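Picking Up a Cord in Simulation: Club Guide for the Julleck Cord Round

Tendetmont Robotics Club > Guides > Simulation

Before you start

You need a club laptop or your own computer with Pluvent installed, the club task folder, and a mouse with a wheel. A trackpad works for looking at things but it is painful for setting waypoints. If you haven't done the Block Stacking guide yet, do that one first. It covers installing Pluvent, loading a room, and moving the arm one joint at a time, and none of that is repeated here.

Plan on two club meetings. The first gets you to a grasp that works once. The second gets you to a grasp that works most of the time, which is what the Julleck judges score.

What the task is

A thin black loop lies on a wooden table. Your program has to move the arm to it, close the gripper on it, lift it clear of the table, and hold it there until the timer ends. The loop bends. It won't keep its shape when you touch it, and it starts in a different shape every time the room is loaded with a new seed.

In the Cord Round you may not change the room, the arm, the gripper, or the stiffness of the cord. You may change your own program and anything in the settings file below the line marked TEAM.

Step 1. Load the room

Open Pluvent and choose Load Room, then pick calvo_table from the task folder. The Calvo rooms all use the same arm on the same pedestal. They differ in what is on the table and where the light comes from. Use calvo_table for this guide even if your team plans to enter with one of the others.

Set the seed to 1069. Everyone in the club starts on this seed so that we can compare results and help each other. Press Reset once. The cord will drop a short distance and settle. Don't send the arm anywhere until it has stopped moving.

If the room loads with a black screen, your shadow setting is too high for your graphics card. Go to View, Shadows, and choose Low. Shadow edges get blocky on Low. It makes no difference to the physics or to your score.

Step 2. Choose where to grasp

Turn on the cord overlay (View, Overlays, Cord Points). Pluvent shows the cord as a string of numbered points, starting from one end. You can grasp at any of them, but some are a lot easier than others.

Look for a stretch that is fairly straight for at least the width of a finger pad. Stay away from sharp bends. When the fingers close on a bend, the cord tends to roll and squeeze out to one side. Stay away from the last few points at either end too, at least for your first try. An end that is lifted alone will hold, but the rest of the cord swings, and swinging costs points in the hold phase.

On seed 1069 we suggest point 26. Write it in the settings file:

grasp_point = 26

Step 3. Set the approach angle

The gripper has two fingers, and they should close across the cord. If they close along it, they'll pinch air or push the cord flat against the table.

Find the direction of the cord at your grasp point. The overlay draws a short arrow at each point for this. Then set the wrist rotation so that the line from one finger pad to the other is at a right angle to the arrow. The helper function wrist_across() does the math for you. Call it with the grasp point number and it returns the wrist angle in degrees.

Check the number before you use it. There are always two wrist angles that would work, half a turn apart, and the helper returns whichever one is closer to zero. Sometimes that one takes the wrist near its limit. If the arm stops short and Pluvent prints WRIST LIMIT, add or subtract 180 and try again.

Step 4. Come down in two moves

Do not go straight to the cord. Make one waypoint above it and a second one at grasp height.

move_to(above, speed = fast)
open_gripper()
move_to(grasp, speed = slow)

Open the gripper at the upper waypoint, before the slow move. New members often put open_gripper() last, and the fingers then knock the cord sideways while they open.

Grasp height is the setting you will spend the most time on. Too high and the pads close above the cord. Too low and the fingertips press into the table, the arm pushes back, and you get a CONTACT FORCE penalty. Start high and lower it in small steps. Change only this one number between runs until the pads reach the cord.

Use both views when you check it. The close view is best for seeing how the cord sits against the finger pads. The wide view is best for the tilt of the gripper and for anything the arm might run into on the way.
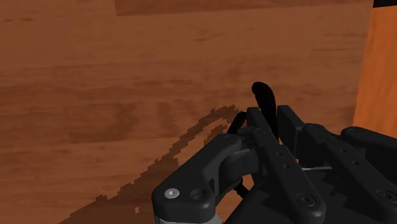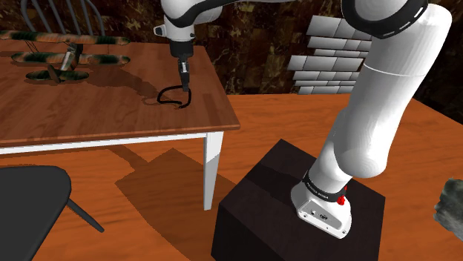

A member of last season's team disagrees with the two-move approach and wrote to us that three moves are better, with an extra stop just above the cord so the arm can quit shaking before the last bit. The same note says it cost them time in every run and they would still do it again, because their misses dropped by more than half. Both ways are allowed. Try two moves first, and add the third if your arm is still vibrating when it gets to grasp height.

Step 5. Close the gripper

Close slowly, and close on force instead of on width:

close_gripper(until = force, limit = low)

If you close to a fixed width, you are guessing the thickness of the cord. The guess may be fine at one point and wrong at the next. With the force limit, the fingers stop when they feel the cord between them.

After closing, read the finger gap:

gap = read_gap()

If the gap is zero, you missed. Have your program open the gripper, go back up to the first waypoint, and try again with a slightly lower grasp height. A retry is worth writing even for your first version. It takes four or five lines, and the rules allow as many tries as you can fit in before the timer ends.

Step 6. Lift and hold

Lift straight up at slow speed. Don't turn the wrist during the lift. When the whole cord is off the table, stop and hold.

The scoring program checks the hold for 192 simulation steps. During that time the lowest point of the cord must stay above the red line in the scoring overlay. If you lifted by a point near the middle, you won't need much height. If you lifted by an end, the cord hangs down farther and you have to go higher.

Step 7. Run it on other seeds

One good run on seed 1069 does not mean much. Open the Batch window, enter a starting seed and a number of runs, and let it go. Batch mode runs without drawing anything, so it is a lot faster than watching. On the club laptops, a long batch is something to start before the snack break.

A fixed grasp point will start to fail as soon as the seeds change. Point 26 might be in the middle of a bend, or in a place where one part of the cord crosses over another. Replace the fixed number with a search:

1. Go through the cord points and skip the last few at both ends.
2. For each point, compare its arrow with the arrows of its neighbors. If they are nearly the same, that stretch is straight.
3. Skip any point that has another part of the cord close by.
4. From what is left, take the point nearest the middle of the cord.

Our best club program so far does only this, plus the retry from Step 5. In July we left it running on two laptops for 3564 seeds, and it completed the hold in about nine out of ten. Most of the failures came from cords that had settled with two parts touching.

Step 8. Save your work

Save the settings file and your program in your team's folder, not on the desktop. Name them with the team name and a version number. Export one replay of a good run and one of a bad run. You'll need both for the engineering notebook, and the judges do ask about the bad one.

Common problems

The arm goes to the wrong place.
Check that you pressed Reset after changing the seed. If you didn't, Pluvent shows the new cord but your program may still have the old positions.

The cord slips out during the lift.
The lift is too fast or the force limit is too low. Slow the lift down first. If that doesn't help, raise the limit to medium. High is allowed but tends to shoot the cord out sideways.

The arm bumps something else on the table.
Your upper waypoint is too low, or the arm is taking a path across the table to get to it. Add a waypoint over the clear part of the table and go through that one first. Any object that gets moved is a penalty, even if you put it back.

Same seed, different result.
Somebody changed the time step. It is in the settings file above the TEAM line, so it shouldn't be touched. Copy a fresh settings file from the task folder and paste your own part back in.

The gripper closes before the arm has arrived.
Add wait_until_still() between the slow move and the close.

What to bring to the next meeting

Bring your batch results, even if they're bad, and one question about a run you can't explain. We'll go through as many as we can on the big screen. Teams entering Julleck also need to have their notebook started by then, with Steps 2 through 5 written up in their own words and the grasp height they ended up with.

Next guide: Picking Up a Cord with Two Parts Touching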